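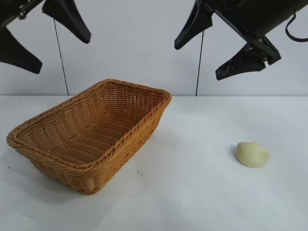
Cesta rectangular Plandar - serie hostelería

Ref. 2386. Fabricante: Grosura. Distribución: Pillay.

Cesta abierta de fibra sintética trenzada, con borde grueso y esquinas redondeadas. Uso previsto: presentación de pan, bollería y fruta entera en bufé o mostrador.

Datos técnicos
Material: ratán sintético (polipropileno), sin barniz
Estructura: varilla interior de acero inoxidable
Color: miel
Peso: 851 g
Unidades por caja: 4
Apilable: sí, en vacío

Limpieza
Lavar a mano o en lavavajillas industrial, ciclo corto. Aclarar con chorro de agua por ambas caras del trenzado y secar boca abajo. No emplear estropajo metálico. Los restos de harina se retiran en seco, con cepillo de nailon, antes del lavado.

Contacto con alimentos
Apta para contacto directo con productos secos. Para piezas glaseadas o con relleno se recomienda blonda o paño. No apta para horno, microondas ni cámara de fermentación.
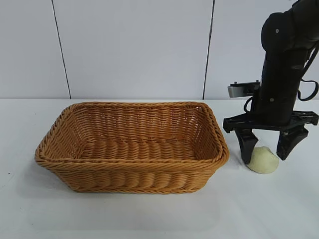
Catálogo general, vol. 4, pág. 851

Pedidos
Pedido mínimo: una caja. La tarifa vigente desde enero incluye el embalaje, pero no el porte. Las existencias del almacén de Kunduvstead - más de 1.293 unidades en el último recuento - se sirven por orden de entrada.

Recambios y accesorios
Paño de algodón, blanco o crudo
Portaprecios con pinza para el borde
Tapa abatible transparente (pedido aparte)

Ficha revisada por Pravesh Jacobs, 21 de mayo de 2019. Sustituye a la edición anterior.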